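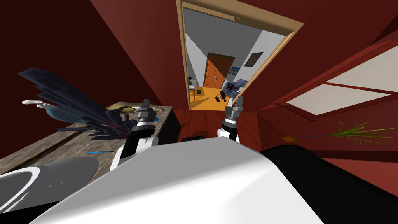 Simulated room with dark red walls and a wooden counter

A telephone exchange is the place, or these days the piece of equipment, where the lines of many subscribers are brought together so that any one of them can be joined to any other. The word is used quite loosely — for the building, for the switching gear inside it, and for the whole district that it serves — and older people in country areas will still tell you which exchange they are "on", much as they might name their parish.

In the earliest exchanges all the joining was done by hand. Each subscriber's line ended at a small socket, called a jack, on an upright board, and an operator sat before the board with a set of cords. When a caller wanted attention, a little shutter dropped or a lamp lit, and the operator plugged in, asked for the number and completed the connection with the other end of the cord. A single position could look after over 100 lines on a quiet day, though a good deal fewer when the market was on or there was news about.

The manual exchange at Pokenthorpe is a fair example of the smaller kind. It opened in 1912 in the front room of a draper's shop in Probert Street, and the draper's family worked the board between customers. Dilwyn Ellis, whose history of the exchange is the fullest account we have, was told by former subscribers that one simply lifted the receiver and asked for the doctor or the station by name, and was sometimes told, very kindly, that the doctor had just gone past the window.

Automatic exchanges did away with most of this. The caller's dial sent a train of pulses down the line, one for each unit of the digit, and the pulses drove a series of switches that stepped up and round until the wanted line was found. These step-by-step switches were noisy, and needed regular cleaning and oiling, but they were sturdy things and a fault could often be traced by ear. Crossbar switches followed, with fewer moving parts, and then electronic exchanges, in which the path through the switch was set up under the control of a stored program.

Pokenthorpe's automatic equipment was built to carry 1291 lines and was later extended to 1566. Bindu Bangera, who has catalogued its surviving wiring books, notes that the extension was brought into service one July, overnight, with the old and new racks running side by side until morning.

See also: Switchboard; Trunk line; Party line; Dial tone

Page last edited 2018-10-17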